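Stornach Simulated Manipulation Challenge

The Stornach Simulated Manipulation Challenge, usually shortened to the Stornach Challenge, is an annual student competition in robot manipulation held entirely in simulation. Teams write control software for a simulated arm with a two-finger gripper and are scored on household handling tasks. The competition is run from Stornach and is open to university classes and registered student clubs.

History

The challenge grew out of a course project in which students shared a single physical arm. Waiting times for the arm limited each group to a few trials per week, and the project was moved to simulation. Other schools were later admitted, and the course assignment became a separate competition with its own rules. The final is held in November. The current rulebook is dated 2024-04-02 and replaced an earlier version in which teams could submit recorded joint motions instead of a controller.

Format

Entries are made by teams of up to 3 students. A team may have a faculty adviser, who is not allowed to write or edit code. The season has 2 stages. In the qualifying stage, teams upload a controller and receive a score from the server. In the final, the controllers are frozen and run on scene layouts the teams have not seen.

Each controller is given 30 trials per task in the final. Object positions, surface materials and lighting are changed between trials. A trial ends when the object has been released at its goal, when the time limit is reached, or when the arm exceeds its force limit.

Software

The competition uses two programs. Selus is the simulator and handles contact physics, rendering and the virtual cameras. Killus is the scoring server, which starts each trial, records the joint states and camera images, and writes the result to a log. Teams can run both on their own computers. Scores from local runs are not accepted for ranking.

The practice set supplied with Selus contains 2,000 layouts. They are divided by surface type, so that a team can test a controller on plain countertops before moving to patterned ones. Strongly patterned surfaces are a known source of errors in controllers that find objects by color or edge alone, and stone textures with veins and stains are included for this purpose.

Tasks

The task list is revised every season. Most tasks take place on kitchen counters and involve light tableware. The main groups are:

Pick and place. The object is lifted from the counter and put down inside a marked area.

Nesting. The object is placed inside a larger one without moving the larger one past a set distance.

Rim grasp. The gripper must take hold of a curved object by its edge, with one finger on each side of the wall. The object may start upright or tipped, and there may be other dishes close by. In the wrist view, a bright yellow curved piece is held by its lower tip between the pale finger pads, overlapping a silver-white bowl on a marble countertop.
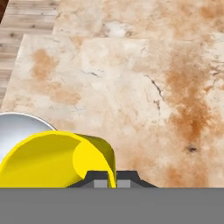
Scoring

A completed trial earns full points. Partial credit is given for a stable grasp without correct placement. A grasp is counted as stable if the object stays between the fingers during a short hold and its angle to the gripper changes by less than the permitted amount. Points are deducted for pushing other objects off the counter and for contact between the arm and the counter edge.

Ties are decided by total trial time. If the times are also equal, the team with the lower peak contact force is placed first.

Use in teaching

Several schools use the practice set as coursework outside the competition. The Phromma robotics club runs a beginner section in which new members start with a supplied controller and change only the grasp planner. Its members keep a written record of failed trials, sorted by cause, and submit it with their code at the end of the term.

See also

Robot end effector
Motion planning
Student robotics competitions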